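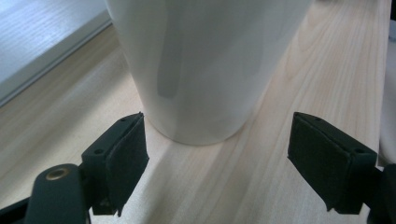 White vase, front table, Wamden.

About Wamden

Wamden is a school for people who want to learn how to arrange flowers and would prefer not to be shouted at while doing it. We teach evening classes, weekend classes and one long course that takes most of a winter. Our students include florists, would-be florists, a fair number of retired dentists and people whose daughters are getting married sooner than expected.

How we started

Magdolna Szilágyi ran a flower shop called Trallow for 22 years. It was a good shop with a bad roof. When the lease came up she did the sums, looked at the roof, and decided she would sooner talk about flowers than get up in the dark to buy them. Her first class was held in the back of the shop among the buckets. She had planned a lecture on color. What the students wanted to know was why their tulips fell over, so she taught that, and we have been answering the tulip question ever since. (They keep growing after they're cut. Use a taller vase or learn to like the droop.)

Mahlet Hadgu was in that class. She asked so many questions that Magdolna put her in charge of answering some of them. The two of them signed the papers for the school in April and spent the next month arguing over the name. Wamden was on neither of their lists. It was painted over the door when we moved in, and a new sign cost more than we had.

What we teach

The basic course covers cutting, conditioning, and getting stems to stand where you put them. We spend a whole evening on water, which people complain about when they sign up and thank us for later. After that you can go on to hand-tied bouquets, wedding work, funeral work or our class on branches, which is mostly sawing.

We don't use green foam. We used to, and there is still a box of it in the cellar that we can't bring ourselves to discuss. You'll learn to work with chicken wire, pin holders and other stems instead. It takes longer and you will poke yourself.

We also don't teach "the rules," or we teach them once, quickly, so you know what your aunt is talking about when she says everything should come in odd numbers.

Who's here

Magdolna Szilágyi, founder. Teaches the basic course and the long winter course. Has strong views on carnations, all of them favorable.

Mahlet Hadgu, founder. Wedding work and anything over head height. Also does the books, so be nice to her around tax time.

Charoen Wiriya, teacher. Came to us from hotel lobbies, where he once did the same arrangement every week for two years and was asked each time whether it was new. Runs the branch class.

Venla Riihimäki, garden. Grows what she can on our plot behind the building and tells us firmly when she can't. If your class gets a lot of dill, that was her decision.

Dezső Sipos, office. Answers the phone and most of the email. He will find you a place in a full class if you ask politely, and he'll find you one in a half-empty class if you don't.

The building

We're on the ground floor of what used to be the Sjöberg piano showroom. The light is lovely, the heating is an idea somebody had once, and we suggest a sweater from fall onward. There's street parking if you come early. The door sticks. Push it near the bottom.

Vases, shears and wire are here for you to use in class. Please leave the vases with us when you go. You take your flowers home wrapped in paper, so bring a bag that stands up on its own, especially if you're riding the bus.

Fees and places

Prices are on the class page, and flowers are included. We keep 2 free places on every long course for people who can't afford it. To ask for one, write to Dezső. There's no form, and we don't need your life story, though he does enjoy one.

If you have to cancel, tell us a week ahead and we'll move you to another class. After that the flowers are already bought and we can't send them back.

Page last updated Nov 3, 2023.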